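Vusitberg Staler Arm — Setup and Teaching Guide
Section 5: Teaching a Task by Hand and by Remote Control

You have the arm bolted down, the software talks to it, and the stop button does what a stop button should. Now comes the part we like best: showing the robot a job. You will do the job yourself, with the arm as your hands, and the Staler software will record every motion along with the view from the wrist camera. Do it a few times, do it well, and you have the raw material for a skill the robot can try on its own.

There are two ways to teach. Hand guiding means you take hold of the arm and move it. Remote control means you sit at the Fakir hand controller and the arm follows you. Most people start with hand guiding to get a feel for the reach, then switch to the Fakir for anything that needs a small, steady touch. Computer parts, connectors and small holders all fall in that second group.

5.1 Before you start

1. Finish the calibration in Section 4. If you have moved the arm, the fixture plate or the wrist camera since then, do it again.
2. Fasten the fixture plate to the extrusion with all its screws. Try to wiggle it with your hand. It should not move at all.
3. Run every cable away from the space the arm will sweep through.
4. Wipe the gripper pads with a dry, lint-free cloth.
5. Open the Amby recorder and make a new task. Give it a name that says what gets moved and where it goes, such as "blue part to right holder."
6. Put each part in its starting place.

CAUTION: Keep one hand free for the stop button whenever you are within reach of the arm. Tie back long hair and take off anything that dangles, including badge cords.

CAUTION: Circuit boards and processors can be damaged by static. Wear a grounded wrist strap when you load them by hand. Use retired parts for practice. A dead board teaches the robot just as well as a good one.

5.2 Teaching by hand guiding

1. Press and hold the soft button on the wrist collar. The arm goes loose and carries its own weight.
2. Move the arm to the home pose. Let go of the button and wait for the collar light to turn solid green.
3. Press Record in Amby.
4. Hold the soft button again and guide the arm toward the part. Move from the shoulder and elbow first, then make the small corrections at the wrist.
5. Stop a short distance from the part and check the wrist view on your screen. Is the part between the fingers? Good, keep going.
6. Close the gripper with the thumb switch. Pause for one full breath.
7. Guide the part to its new place, open the gripper, back straight out and return home.
8. Press Stop, then choose Keep or Discard.

Note: Your own hands will show up in the wrist view if you grip the arm below the collar. Hold it above the collar.

5.3 Teaching by remote control

This is where it gets fun! The Fakir controller has the same joints as the arm at a smaller size, so there is very little to learn. Bend its elbow and the arm bends its elbow.

1. Seat the Fakir in its stand and plug it into the port marked LEAD.
2. In Amby, choose Remote, then Match Pose. The arm moves slowly until it agrees with the controller. Stay clear while it does.
3. Set the motion scale. At 1.0 the arm copies your motion at full size. For work on a fixture plate, start at 0.3.
4. Put your foot on the clutch pedal. The arm follows only while the pedal is down.
5. Press Record and make your approach.
6. Squeeze the trigger to close the gripper. The farther you squeeze, the harder it holds. Stop squeezing as soon as the force bar in Amby turns from white to blue.
7. Carry the part, place it, release and back away.
8. Return to home and press Stop.

If your wrist gets to an awkward angle, lift your foot, move the controller back to a comfortable position, and press the pedal again. The arm stays put in between. You can do this in the middle of a recording, and you should, because a cramped hand makes jerky data.

5.4 Working close to the plate

The wide camera is great for the approach and nearly useless for the last little bit. Once the gripper is near the fixture, keep your eyes on the wrist view and line up on edges: the side of a holder, the rim of a frame, the long side of the part you are holding.
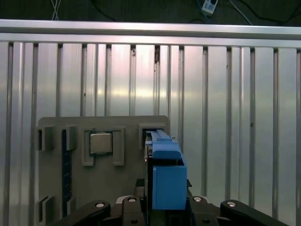 Go slowly at this range and change only one thing at a time. If the part is tilted, fix the tilt before you slide it. If it is too far to one side, back off a little, shift over, and come in again. Pushing sideways while the part is touching a holder is the quickest way to twist it in the fingers, and a twisted part rarely seats.

Shiny metal deserves some attention too. Aluminum behind the fixture can throw a bright band of light into the wrist view, and the camera will darken everything else to make up for it. Turn your lamp until the edges you care about are easy to see, then leave the lamp alone for the rest of the session. Lock the exposure in Amby under Camera, Wrist, Hold.

When several parts share one plate, plan a path that brings the gripper links in without passing low over the neighbors. It is easy to watch the fingertips and forget how wide the linkage is behind them. A processor sitting in an open frame can be knocked out by a link that you never looked at.

CAUTION: Never force a part into a holder. If the force bar turns red, release the pedal, lift your hand from the trigger and choose Retract. Look at the part before you try again.

5.5 How many recordings to make

Record 5 practice runs and throw them all away. Then record your keepers. For a simple pick and place with the part always in the same spot, 8 clean runs are enough for a first test. If the part can start in different positions, make 8 runs for each one.

Try to do the task the same way every time. Pick up the part by the same side, come in from the same direction and pause in the same places. Small differences are welcome, and you will make plenty without trying. A whole new approach halfway through the set will confuse the robot.

Keep the runs where you drifted off line and calmly corrected it. Those are gold! The robot needs to see how to get back on track. Discard any run where you dropped the part, bumped the fixture or stopped to answer the phone.

5.6 Checking a recording

1. Open the run in Amby and play it at double speed.
2. Watch the wrist view from start to finish. The part should be visible at the moment of the grasp.
3. Look at the joint graph below the video. Smooth hills are fine. A sharp spike means a bump or a lost signal.
4. Mark the grasp and the release with the G and R keys.
5. Save. The run gets a green check in the task list.

Note: If Amby shows message 1349, the camera clock and the arm clock have drifted apart. Close the task, unplug the wrist camera, plug it back in and reopen the task. Saved runs are not affected, but the run in progress has to be recorded again.

5.7 If something seems wrong

The arm lags behind the controller. Close other programs that use the cameras, and check that the Fakir is plugged straight into the computer and not into a hub.

The arm shakes when it holds still. Lower the motion scale and rest your forearm on the table. If it still shakes with your foot off the pedal, go back to the joint test in Section 3.

The gripper closes but the part slips. Clean the pads again, then check that both fingers touch the part at the same time. If one finger lands first, move the whole gripper toward the other side before you squeeze.

The arm refuses to match pose. One of its joints is probably near its limit. Use hand guiding to bring it back toward home — then choose Match Pose again.

Once your runs all have green checks, you are ready to train and test in Section 6. Leave the fixture, the lamp and the camera as they are until then.

Guide revised 2018-09-14

Related items
Section 3: Joint Test and Stop Button Check
Section 4: Calibrating the Arm and Wrist Camera
Section 6: Training and First Test
Fakir Hand Controller: Pedal and Trigger Adjustment
Amby Recorder: Keyboard Shortcuts
Amby Recorder: August Update Notes
Replacing Gripper Pads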